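Lulimbridge Hat and Costume Circle
Minutes of the June meeting, 7.30 pm, Prevholm Hall

In the chair: Surachet Meesuk. Notes: Kamran Arain.

1. Last minutes
Agreed, with one fix: the Jundow trip cost £70, and the figure of £7 was my typing slip. Sorry all!

2. Money
£1,511 in the account after the spring sale — our best sale yet, and a big thank you to everyone who baked, carried boxes or bought a hat they had no plans to buy. Surachet would like us to keep £999 of it aside for the rent. Agreed.

3. Hat display
Much the liveliest part of the evening. We talked about how to show the hats at the Ortner open day, and the wire stands won easily. A ring base and one thin post is all they are, so you look at the hat and hardly notice what's under it. Bucket hats suit them very well, especially the browns and rusts, and a plain white cloth underneath brings the colour up beautifully.
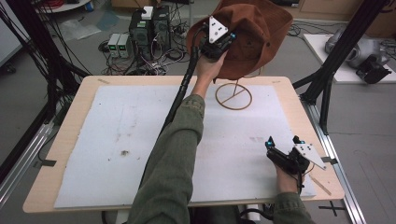
Kamran asked that hats be lifted by the brim and lowered straight down on to the post, so that the crown doesn't get poked out of shape. Felt hats with a stiff crown can go on the padded heads instead. There was a long and very happy argument about whether brims should be turned up or left down; we settled on down, except for the straw ones.

Five more wire stands to be bought before the open day. Kamran to order.

4. Open day tables
Two long tables by the window, hats on one and scarves and trimmings on the other. Surachet will bring the white cloths, ironed. Price tickets go inside the hat — please, no pins through the brim this year.

5. Any other business
The ribbon box is overflowing, which is lovely. Help yourselves next time, and bring a bag.

Closed at 9.10 pm. Next meeting same place, same time, hats welcome.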